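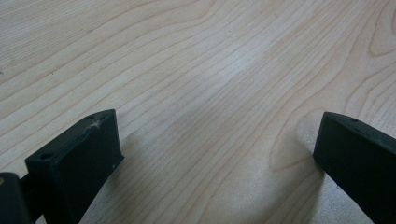 Soledad Bustamante wrote to ask why I keep going on about the posadas when Christmas Eve gets all the attention, and whether nine nights of singing in the cold isn't a bit much. It is not too much, Soledad! I would happily sign up for twelve.

I went to my first one in Flavisdale, two winters ago, when Rocío Varela talked me into carrying a candle. The group splits in two. Half of us stood out on the sidewalk as Mary and Joseph asking for a room, and the other half stayed inside and sang back that there wasn't one. You go verse after verse like that, down the block, door to door, until the last house finally gives in and everybody piles into the kitchen (and I do mean everybody, 45 of us in a place built for a family of four).

Then comes the ponche, which I had never tasted before and now make all December long. Hot fruit punch with guavas, cinnamon, sugarcane and those little tejocotes that I can only find frozen up here. Rocío puts in hibiscus too, and her aunts in Montes think that's wrong, but I love the tartness.

The piñata is the old kind with seven points, one for each deadly sin. I missed it completely, three swings in a row, and a boy half my size broke it open on his first try. I still came home with peanuts in my coat pockets.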